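Sat 20 February

Up at 6 because the boiler had gone off again. Reset it twice and it caught on the second go. Porridge, then the bus to the allotment with the seed tin and the new fork. It rained from the bridge onwards.

The plot is in a worse state than I thought. The far bed has been under water and the broad beans I put in before Christmas have mostly rotted. I pulled up the dead ones and left five that looked as if they might do something. The garlic is fine. Garlic is always fine. I dug over the strip by the path where the potatoes are going and filled one bucket with couch grass roots.

Prasanna Haque was on the next plot, putting up netting. We talked about potatoes. She is growing Arnau again after last year, when she lifted a decent crop in August with no blight at all. I said mine had gone to mush. She thinks I water too late in the day. She gave me a bag of her seed potatoes, more than I can use, and I gave her half the garlic I had left over from the autumn.

Home by one, soaked. Soup and the end of the loaf.

Spent the afternoon thinking about the kitchen, or really about the worktop, which has to be decided by the end of the month. I keep going back to wood on one side and marble on the other.
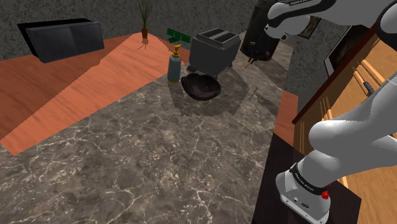
Page last changed: 21 February, 08:14

Ottavio Colombo rang at four about the price. He can get the stone through D'Amico for 596 pounds, cut but not fitted, and wants 200 down. I said I would ring him back on Monday. It is almost what I paid for the cooker and the fridge together. The wood I could do myself with oil and a bit of patience. He says marble stains if you so much as look at it with a lemon in your hand, and that I ought to know this before I pay him anything. Fair enough.

Went through the drawer of old papers looking for the kitchen measurements and didn't find them. Found the guarantee for the boiler, which ran out in the autumn. Also a library card, two foreign coins and the instructions for the Bedeter radio, so I finally set the clock on it. Measured the kitchen again and wrote the figures inside the cupboard door.

Veins or no veins is the other question. The plain grey is cheaper, but I like the pale lines.
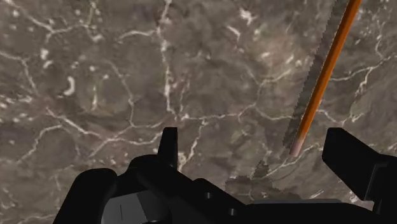
Vol. 3, p. 47

Supper was leeks and bacon. The leeks were the last of my own and quite tough on the outside. Read two chapters of the Farkero book and lost track of which brother had gone to sea. I may start it again from the beginning.

Rain still going at ten. Put the seed potatoes in egg boxes on the spare room windowsill. Must buy more egg boxes, or more eggs.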